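Ticket 866 - left gripper drops out during two-handed bin sorting
Project: Tirkumeck
Opened by: Amaral bench
Status: open

Left gripper stops reporting finger width partway through a take. Right one is fine. Happens in 2 takes out of 20, always after the 400 second mark.

Tried so far:
Swapped USB cables - no change.
Moved both to the Drakar powered hub - no change.
Reseated the encoder plug on the left unit - clean run since, but only one.

Next: full set on the same bin, logging on. Leave the hub where it is.

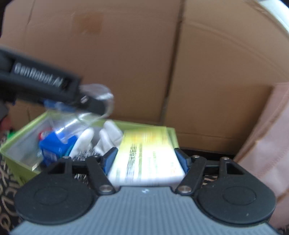 Both grippers at the green bin, box in one and clear cup in the other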